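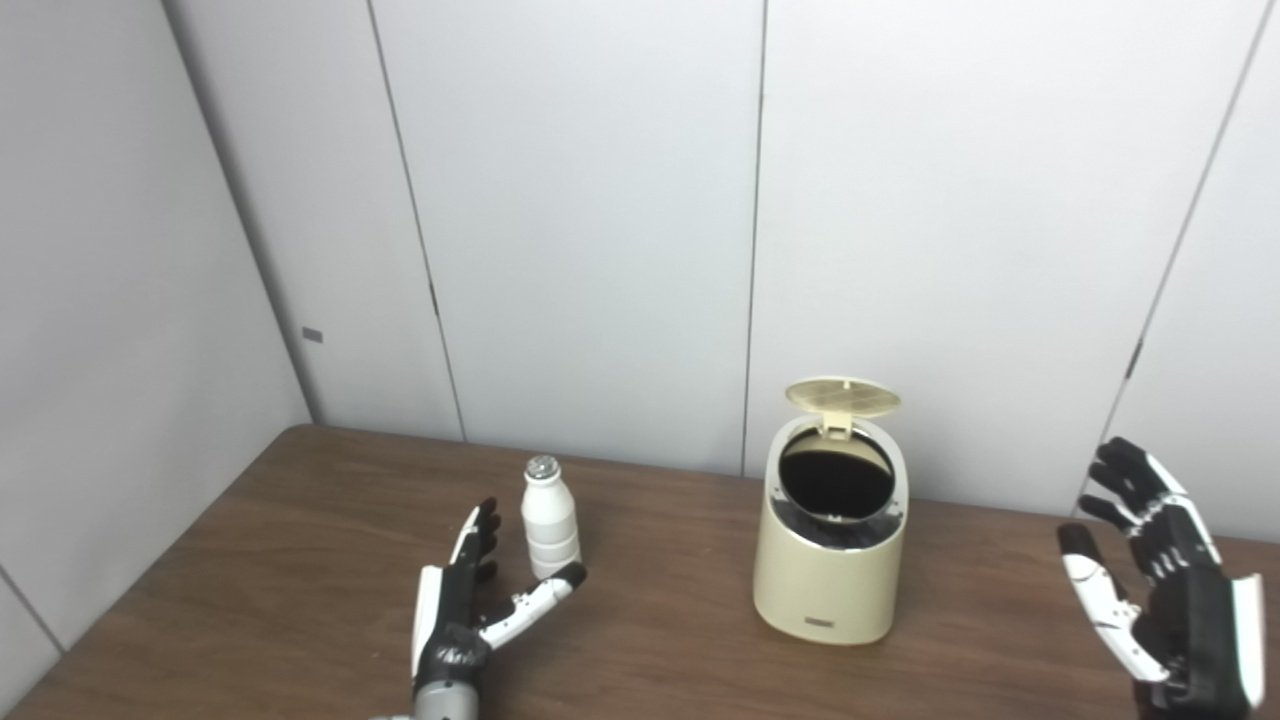 I've been putting off writing this Girnar hand review because I wanted to be fair, and because I was pretty grumpy for a couple of weeks there. So, the short version first: I like these hands a lot, I'd buy them again, and the left one scared the daylights out of me in May.

We run a pair of them on our bench robot for tidy-up tasks. Pick up the little bottle, drop it in the trash can, do it again, do it again, go get coffee. It's dull stuff, but dull stuff is how you learn what a hand is really like! Before these we had an older Stilent pair, and the difference in the fingers is huge. The Girnar thumb comes across properly, so a short fat bottle sits in the grip without the wobble we used to get. Ribbed bottles are especially good (smooth ones slide a bit, more on that later).

Now the fault. We were 35 minutes into a perfectly ordinary run when the left hand closed on the bottle, carried it over to the can, and then just... didn't let go. The software said open. The status page said open. The fingers very much said closed, and they kept on squeezing until the bottle buckled and I had yogurt drink all down the wrist cover. I hit the stop button, the arm froze like it should, and the hand STAYED SHUT. That last part is what bothers me. A stop that leaves the fingers clamped is fine if they're holding a bottle. I reach into that space to reset things all day long, and I'd rather not find out how it feels on a thumb.

It did it 13 times in the next 1,000 grasps, always the left hand, always after a long stretch without a break. I swapped the cables side to side, no change. I reinstalled the Kubo driver, no change. Then I finally pulled the back shell off (four tiny screws, one of which is now living somewhere under my bench) and the position sensor for the fingers had a connector that was barely seated. Warm it up, it drifts loose, and the hand goes on reporting the last number it had. Ugh.

Support was decent, I'll give them that. They answered the next morning, sent a clip that holds the connector down, and told me a firmware update would make the hand go limp if the sensor reading freezes. The update showed up and it works when I unplug the sensor on purpose. It should've been in there from day one, though, and the manual still doesn't say one word about what the fingers do on a stop. If you buy a pair, test that before anything else, with a sponge!

Since the clip went in we've done 4,000 grasps and no stuck hand. I still keep my fingers out until the power light is off.

Other gripes, quickly. The fingertips lose their grip on glossy stuff once they get dusty, so wipe them down every day. The wrist cover is a pain to clean (see yogurt, above). And the carrying case from Kostholm that gets sold alongside is too shallow for the thumbs, so skip it and use a toolbox with some foam.

Four stars. It was five until the yogurt.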